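Ticket: Attachments over a certain size drop out of forwarded messages
Product: Vurnisix Mail
Reported by: Amparo Barrios, Wenwood office
Assigned to: Jayson Lumanlan
Priority: Normal
Status: Resolved

Amparo Barrios
When I forward a message with more than one picture on it, the person at the other end gets the text and no attachments. My own Sent folder shows them as normal. It started in May, after the mail client was updated. Replies are fine and so are new messages. I have tried restarting and signing out.

Jayson Lumanlan
Thanks. Can you tell me if it happens with every recipient or only people outside the organisation? Also which signature you are using, the short one or the one with the logo.

Amparo Barrios
Only outside. Zsófia Simon sits across from me and gets everything. Eskil Grønli at Hashemi gets nothing. I use the logo signature.

Jayson Lumanlan
Please forward any message with two pictures to the test mailbox, once with each signature. Don't compress or rename the files.

Amparo Barrios
Done, sent at 10:15 am. 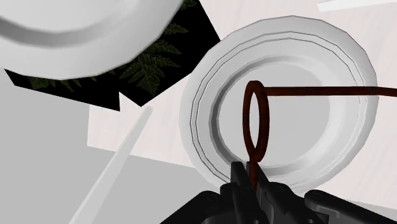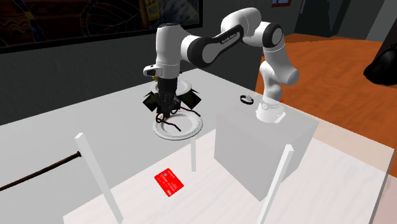 Attachments (2): computer renders, a white plate in each

Jayson Lumanlan
Got both test messages. The one with the short signature arrived complete. The one with the logo signature arrived with the text only. The copies on the ticket open normally, so the files themselves are not damaged.

The gateway log has this against the second message:

10:15 message accepted
10:15 inline part found, converting
10:16 conversion timed out after 40 seconds
10:16 remaining parts discarded, message released

The Fluvon filter on the outbound gateway treats the logo as an inline part and tries to convert it. When that times out it throws away everything after the logo and sends what is left. Internal mail doesn't go through the gateway, which explains Zsófia's copies. I have passed it to Temitope Olatunji, who looks after the gateway rules.

Temitope Olatunji
Confirmed. The update switched on inline conversion for all outbound mail. I have turned it off for the Wenwood group and set the filter to hold a message on timeout instead of releasing it. I found 29 affected messages in the log. List sent to Amparo by email, they will need to be sent again by hand.

Amparo Barrios
Sent the same forward to Eskil with the logo signature on. He has both attachments. Working through the list now.

Jayson Lumanlan
Good. The other offices still have the old rule, Temitope is changing those under a separate ticket. Closing this one. Reply here to reopen it.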